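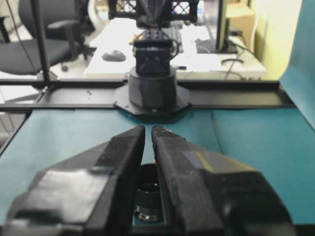
Asabe Ibrahim wrote to us that the planner in Jivia "thinks too long before it moves, then moves beautifully," and wanted to know if the first half could be fixed. It can! Most of the answers on this page grew out of that exchange.

Why does planning pause before the first move?
Jivia builds its collision map on the first request. Call warm_up() when your program starts and the wait goes away. After that, a typical grasp plan comes back in 30 ms on our test machine.

Can I plan for two arms at once?
Yes, and we love this part. Give each arm its own group name and list both in the same world file. The planner treats each arm as a moving obstacle for the other, so you don't have to write your own locks.

How fast does the control loop run?
The default is 500 Hz. You can lower it in the config, but please change the filter settings too or the fingers will chatter.

My wrist camera keeps seeing the gripper as an obstacle. Help?
Turn on self_mask. It uses the gripper model to drop those points from the cloud before planning. If you swapped the fingertips, load the new mesh first (Dagný Kárason lost an afternoon to that one).

Does it work with Ojo logs?
It does, from version 36 on. Replays longer than 2,000 steps load in chunks, so scrubbing stays smooth.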